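Search this site Search Enter keyword Go

We use cookies to remember your settings. Accept Manage

Two Blankets Are Enough to Make a Bed Late

By Ulla Tikkanen
December 17, 2021

I think most people should stop making the bed first thing in the morning. I held the opposite view for most of my life, and I argued for it in a column in November that brought in 207 emails. Most of them disagreed with me. After reading them I changed my mind.

The old argument is that a made bed gives the day a start. You pull the covers straight, you feel you have done something, and you go on to the next job. My mother believed this and so did I. What I did in practice was pull a duvet over whatever was underneath. Twice I made up a pair of reading glasses inside the bed and spent the morning looking for them.

Delwyn Rutherford wrote to me from a one-bedroom apartment of 50 square meters. She leaves the covers open until after lunch, then takes everything off, one layer at a time, and puts it back. It takes her longer than my way. She also finds her bookmarks, her hair ties and her phone charger, and she sleeps on a flat sheet.

I tried it for three weeks. A bed with a throw and a duvet on it is harder to do well than people admit. The throw slides off one side and drags the rest with it. A dark one hides creases until you lie on them. A duvet bunches up at one end of its cover, and smoothing the top does nothing for that. You have to pick it up by the corners and shake it, and I was never going to do that before coffee.

Guests are the usual objection. I have a door on my bedroom and I close it. If you live in one room, fold the throw back to the foot of the bed and leave it at that. I don't believe any visitor has gone home upset over a wrinkled blanket.

I still like a made bed at night. I do mine at four in the afternoon now, and I check the folds before I start.

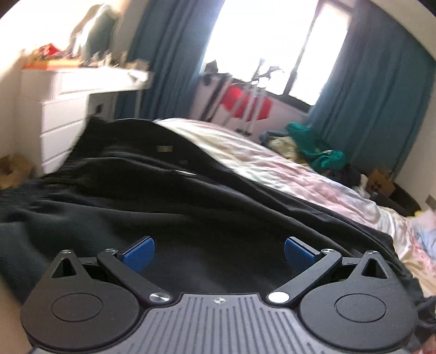

Filed under: Home & Housekeeping

A black blanket left in folds beside a floral duvet in pink, cream and white, with a small beige item still lying on top of the black.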